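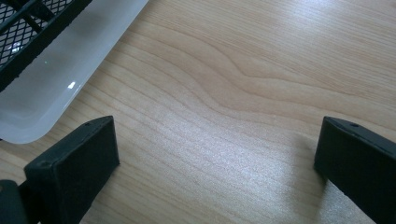 # Lemon curd, and far too much of it

I have loved lemon curd since I was small enough to need a stool to reach the toast, and yet I only made my first batch this January. I know! My gran used to stir hers over a pan of simmering water for what felt like the whole afternoon, and I think that put me off. It took me less than half an hour, and that was with the radio on and a phone call from Delyth in the middle of it.

You need four unwaxed lemons, 200g of caster sugar, 100g of butter cut into cubes, three eggs and one extra yolk. Zest the lemons first (I always forget and end up trying to grate a floppy squeezed half, which is miserable), then juice them. Put the zest, juice, sugar and butter in a heatproof bowl over barely simmering water and let it all melt together.

Beat the eggs and yolk lightly, pour them in, and then whisk. Keep whisking! Mine took 12 minutes to get thick enough to coat the back of a spoon. If you see little white threads, don't panic, just push it through a sieve afterwards. I did, and it came out lovely and smooth.

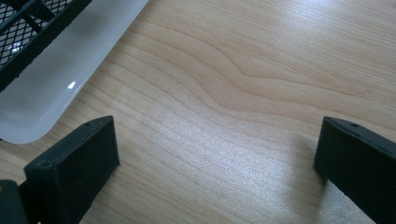
It carries on thickening as it cools, so take it off while it still looks a bit runny. I left my first lot on too long and it set like fudge. Tomos ate it on crackers and said it was the best thing I'd made all year, but then we were only a fortnight in.

Pour it into hot, clean jars and keep them in the fridge. Two weeks is the usual advice, and ours has never lasted beyond five days. I've had it on scones, stirred through yoghurt, in the middle of a sponge and (late at night, standing up) straight off the spoon.

Emlyn asked whether you can do it with limes. You can, but use six, they're mean little things for juice, and take the sugar down a touch. I'm trying blood orange next, with one lemon thrown in so it doesn't go too sweet. If you've made it that way, do tell me how much sugar you used!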